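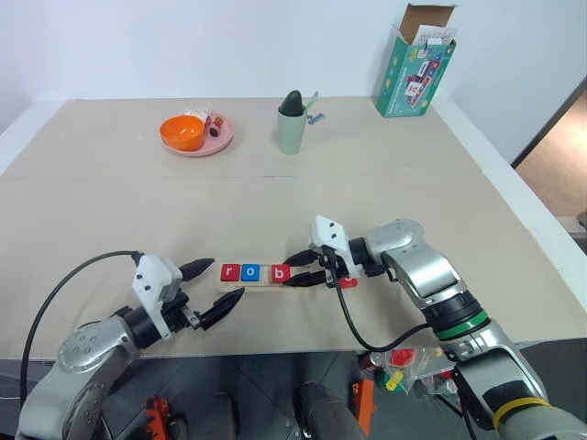
**What is the Nilard kit?** It is a two-arm tabletop manipulation package, sold by Tirkberg, that combines a pair of jointed arms with two-finger grippers, a control unit and a set of practice tasks.

# Nilard (manipulation kit)

**Nilard** is a bimanual robot kit intended for teaching laboratories and small research groups. It is developed and sold by Tirkberg. The control software, named Trila, is supplied with the kit and is not sold separately. The product was designed by a team under Gunvor Nyberg, who had earlier worked on single-arm training cells at Kristiansen.

## Hardware

Each arm has seven joints and ends in a parallel gripper with two tapered fingers. The fingers are black and mount to a white housing, with the gripper cable routed outside the arm and left in a loose loop near the wrist. The external routing allows a cable to be replaced without opening a joint. It also places a limit on wrist rotation, and Trila stops the joint before the cable is pulled tight.

The arms share one base and work over the near part of a table from the left and right. Fingers are consumable parts and are held by two screws each. The maker lists a replacement time of eight minutes per gripper, including the zeroing routine that follows. Finger opening is 70 mm at the widest setting.

The kit is shipped without a table. A matte, light-colored surface is recommended in the setup guide.

## Software

Trila handles calibration, teleoperation and playback. An operator moves the arms by hand or through a pair of leader handles, and the joint positions are stored as an episode. Episodes can be trimmed, labeled and exported. Force limits are set per gripper and apply in every mode, including playback.

Version 8 added separate speed limits for the left and right arms. Earlier versions applied the lower of the two values to both, which made hand-over tasks slow.

## Task set

The standard package contains 21 tasks, divided into single-arm and two-arm groups. Two-arm tasks commonly assign one gripper to hold a part while the other works on it. In the spelling task, square letter tiles stand in a row on a long wooden board; with the right gripper closed on the board, the left is free to open its jaws at the other end. Red and blue tiles with white lowercase letters are used, and a run may begin with "r", "o" and "b" in order.

Other tasks use toy food, bowls and cups. Objects not needed for the current task may be left at the back of the table as clutter.

## Reception

A review by Borghild Viklund, dated Jan 16, 2021, rated the grippers and the calibration procedure highly. Viklund criticized the printed manual, which omits the error codes, and noted that the fingers can cover a tile's letter from the head camera – a problem for any task that checks spelling by vision. She recommended adding a side camera, for which Trila has a free input.

## See also

- Bimanual manipulation
- Parallel gripper
- Teleoperation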